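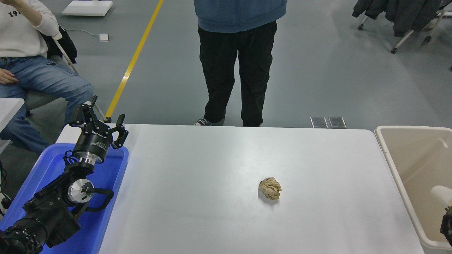
Dinamización de centros municipales de mayores
Unidad 4. Programar el trimestre y avisar de los cambios

Esta unidad se apoya en la anterior (perfiles de usuarios) y da por leída la ficha sobre inscripciones. Para la práctica hace falta traer la plantilla de horario en blanco.

4.1. De qué se parte
El centro de Prenstead, que usaremos como caso durante todo el módulo, tiene 260 personas inscritas y 3 salas. La sala grande admite baile y gimnasia suave. Las otras dos se reservan para talleres sentados, juegos de mesa y lectura. El comedor no cuenta como sala, aunque por la tarde se use para las cartas.

Antes de colocar actividades en el horario conviene tener por escrito:
– las horas de apertura reales, con personal en recepción;
– las actividades fijas, que no se mueven de un trimestre a otro;
– las horas del autobús de línea, de ida y de vuelta;
– las salas con acceso sin escalones.

4.2. Franjas
La mañana se divide en dos franjas con un descanso de media hora. Las actividades físicas van en la primera y nunca justo después de comer. Entre dos actividades de la misma sala se dejan quince minutos para ventilar y recolocar sillas. Muchos horarios fallan en este punto: en el papel todo encaja y en la práctica el segundo grupo espera de pie en el pasillo.

Las salidas (mercado, museo, compras) ocupan la mañana entera. El día de salida se mantiene abierta al menos una sala para quien se queda.

4.3. Grupos y listas de espera
Un taller se abre con ocho inscripciones. Si la lista de espera llega a esa misma cifra, se estudia un segundo grupo. Las plazas de quien falta tres veces sin avisar pasan a la lista, previa llamada telefónica.

4.4. Cambios de horario o de sede
Una avería, una obra o un temporal pueden obligar a trasladar la actividad. El aviso debe decir qué cambia, desde cuándo, dónde se hace ahora y a qué teléfono llamar. Se publica en la web municipal, pero también se cuelga en la puerta del centro cerrado, en letra grande. Para el boletín impreso se calculan unos 300 ejemplares – los inscritos más los que se dejan en el centro de salud y la biblioteca.

No se anuncia fecha de vuelta si no está confirmada. Se escribe «hasta nuevo aviso» y se actualiza el cartel cada semana.

Práctica
Elaborar el horario de diciembre para Prenstead con el taller de memoria, baile en línea, una salida y dos tardes de juegos. Redactar después el aviso de traslado de la sala grande al polideportivo, en un máximo de ochenta palabras. Se entrega en papel al comienzo de la unidad 5.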